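Home > Parts & Upgrades > Cooling > Thermal Paste & Pads

We use cookies to remember your cart and to see which pages get read. Accept all | Manage settings

Risamov Thermal Paste, Small Tube

I've sold a lot of thermal paste over the years and used even more of it, so I get picky. Risamov is the one I keep in my own drawer. It's gray, it's thick without being stubborn, and it comes out of the tube at a steady pace instead of in one big blob (we've all been there!). If you're swapping a cooler, moving to a new processor or just giving an old desktop the cleaning it's been begging for, this is what I'd hand you over the counter.

One tube does a handful of regular desktop chips. I'm deliberately vague on that, because my brother-in-law can empty a whole tube on one and my coworker Nhi Từ seems to make hers last forever. 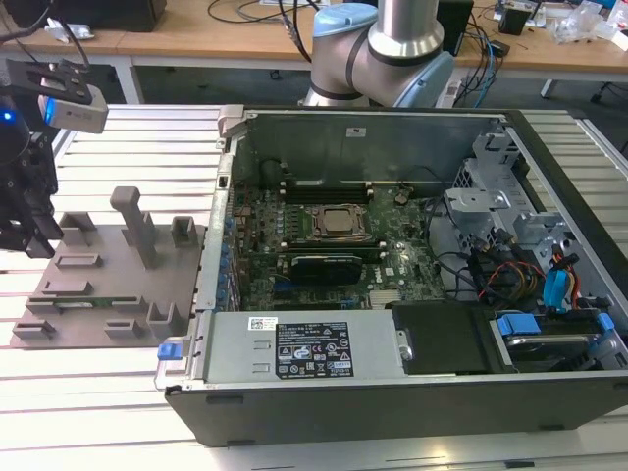 Tower on its side, panel off, chip exposed with no cooler on it.

Laying the case flat like that is how I'd do it every time. Working on an upright tower means holding the cooler in place with one hand while you hunt for a screw with the other, and the screw always ends up under the graphics card. Shut everything down, unplug it, lay it over, and give yourself decent light.

How I put it on: wipe off the old stuff with a lint-free cloth and a bit of isopropyl alcohol, let it dry, then squeeze a dot about the size of a pea onto the middle of the metal lid. Set the cooler straight down and tighten the screws a little at a time, corner to opposite corner. No need to spread it first -- the pressure does that for you. If you lift the cooler back off to peek, clean both sides and start again. I know, I know, but you'll trap air otherwise.

What's in the box: one tube with a screw cap, 2 alcohol wipes and a small plastic spreader for people who like spreading. The spreader is fine. I use mine to scrape labels off jars.

Kaja Petrauskas asked me whether it's safe near the little components around the socket. Yes, it doesn't conduct electricity, so a smear won't hurt anything, though I'd still wipe it up. Please don't mix it up with the Anuvden liquid metal we also carry, which does conduct and is a whole different job.
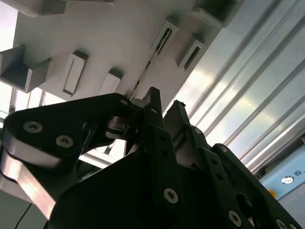 Light gray plastic underside with a slotted tab, next to a length of aluminum extrusion.

Storage is easy. Cap on tight, tube standing cap down, somewhere that doesn't get hot. I had one roll behind the Ojala parts cabinet in July and didn't find it until 29th October, and it still squeezed out fine after I threw away the first little bit. If yours comes out runny, push some onto scrap paper until the color evens out.

Would I buy it for a laptop? Sure, just go lighter, and check whether yours uses pads in some spots, as paste won't fill those gaps. The Trutodus pads are on the next page and they cut nicely with kitchen scissors.

Orders over $60 ship free, so it's a good one to toss in with a fan or two. Unopened tubes can come back, opened ones can't.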